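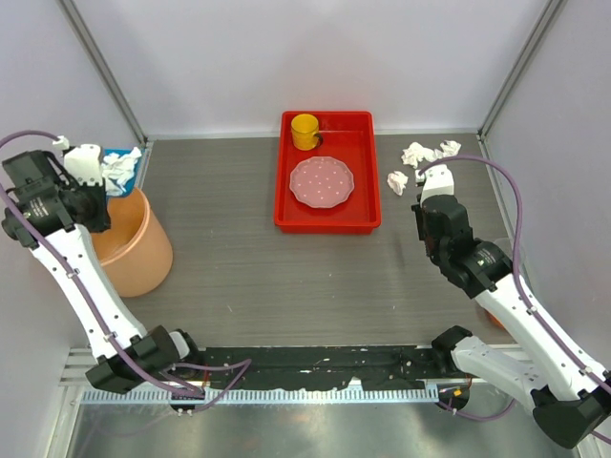
Urkell, the Gullton maker of dishwashing detergents for canteens and care kitchens, has released a reformulated low-temperature powder for sale to trade customers. The product, Urkell LT, is intended for machines running at a wash temperature of 50 degrees and replaces the earlier powder of the same name. It is suitable for glazed ceramics, glass, stainless steel and most rigid plastics. Mixed loads are common in small kitchens, where a yellow mug and a dotted pink plate with a scalloped edge may share one red plastic tray on the way to the machine, and the dosing table has been drawn up with such loads in mind.

The new formula contains no phosphates and no chlorine bleach. Stain removal relies on an oxygen-based bleach combined with two enzymes, one acting on starch and one on protein. The enzymes are coated to limit dust during filling. Tea and coffee marks, which were the most frequent cause of complaint with the earlier powder, are treated by an activator that begins to work at a lower temperature than before.

Trials were carried out over 12 weeks at the Furtado test kitchen in Flundasau. Test pieces were soiled with egg, porridge, tomato sauce and black tea, dried overnight and washed in hard water. Decorated pieces were then put through repeated cycles and checked for fading, loss of gloss and lifting at the edge of the pattern. Under-glaze decoration showed no measurable change. Some over-glaze gold and silver lines lost brightness, and Urkell continues to advise that metallic decoration be washed by hand.

"The earlier powder cleaned well at high temperatures and less well at low ones," said Evangelia Tsolakis, head of formulation at Urkell. "Many of our customers had already turned their machines down to save electricity. The dosing table now starts from the settings they use."

Dosing depends on water hardness and is printed on the side of each tub. Customers in hard water areas should check that the machine's softener is filled before changing over. Urkell LT should not be mixed with other detergents, and dispensers should be emptied and rinsed before the first fill.

The powder is supplied in resealable tubs with a measuring scoop. A first batch of 3000 tubs leaves the Gullton plant in August. Orders for the earlier powder will be met while stocks last. Safety data sheets and the full dosing table are available on request from the Urkell trade desk in Gullton.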